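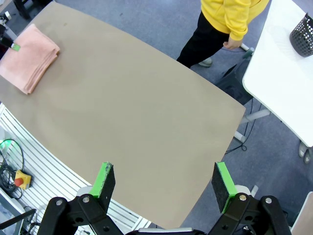 Posted by Wendy Yeoman | Community | 5 comments

Sitex Wants Your Worst Builds

Dirnska has been in closed alpha since March, and the same 12 people have been playing it the whole time. They're very good at it now. They no longer fall in the river. We need people who fall in the river.

So Sitex is taking sign-ups for the first outside playtest of our co-op dungeon crawler. There are 384 places. You'll get the first two zones, five character classes and one boss, Grondetti, who is currently either impossible or asleep depending on which door you use. We would like to know which door you used.

What we ask: play up to 5 hours a week, fill out the survey, and file bug reports with more in them than "lol." Experience with online RPGs is welcome -- so is having quit several of them in a huff. You need to be 18 or over, own a working headset, and be able to keep a secret about a game with a talking ferry in it.

There's no pay. Testers keep their character name at launch and get a hat worth 3,000 gold, in a game where bread costs 900. We're looking into the bread.

To apply, use the playtest form on your Sitex account page and tell us about the worst build you ever defended in public. Spreadsheets are accepted.

Last updated: Fri 29 May

Home | News | Classes | Forums | Support

Recent posts
Bainbridge server maintenance notes
Why the ferry talks
Healer changes, again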